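## 4. Setting up your Wivby rower for the first time

Welcome to the part where you get to sit down! If you've followed section 3, the rail is bolted to the front frame, the seat glides freely and there should be no bolts left over in the bag marked B (bag C is spares, so pop it in a drawer and forget about it until you need it).

You'll want a quiet quarter of an hour for this, a pair of trainers, and clothes that won't catch under the seat. Long, loose tops are lovely for yoga and a nuisance on a rower.

### 4.1 Adjusting the footplates

1. Sit on the seat with both feet flat on the floor, one either side of the rail.
2. Lift one foot on to its plate and slide the heel cup up or down until the strap crosses the widest part of your shoe.
3. Press the heel cup in until it clicks, then do the same on the other side, using the same number on the scale.
4. Pull the straps snug. You should be able to wiggle your toes.

**Note:** If two of you share the rower, jot both heel settings on the sticker inside the back cover of this guide. It saves a surprising amount of grumbling in the morning.

### 4.2 Waking up the monitor

1. Fit the two batteries under the flap, then press and hold the round button until the screen lights.
2. Choose your language with the arrows and press the round button once.
3. Enter your weight. The monitor uses it to work out energy, and you can change it later under *Me*.
4. Give the handle ten gentle pulls so that the monitor can find the flywheel. The word READY will appear.

If READY doesn't show, take the batteries out, count slowly to 18, put them back and begin again at step 1. The usual culprit is the sensor lead, which likes to work its way loose behind the monitor arm.
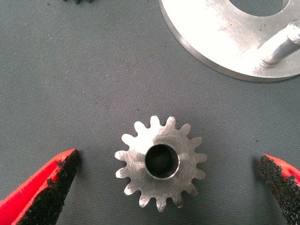 *Fig. 4. Metal spur gear, laid flat on a grey mat.*

### 4.3 Choosing your resistance

The lever on the right-hand side runs from Brito (light and quick) to Oltside (heavy and slow), named after the two stretches of river our first testers knew best. It's very tempting to shove it straight to Oltside, and we do understand, but please start at Brito for your first few outings and let your back and legs get used to the movement.

**Caution:** Always let the handle return to its rest before you move the lever. Never let go of the handle at full stretch.

### 4.4 Your first row

1. Press *Just Row* and set the distance to 300 metres.
2. Push with your legs first, then lean back a little, then bring the handle in to your ribs. Coming forward, do it all in reverse: arms, body, legs.
3. Stop when the monitor beeps, have a drink and get your breath back.
4. Row another 300 metres at an easier pace, keeping your shoulders low and your grip soft.

**Caution:** Stop straight away if you feel dizzy, faint or any pain in your chest, and speak to your doctor before you row again.

When you're comfortable with both, try the Udomach programme, which you'll find under *Guided* and which is explained in section 5.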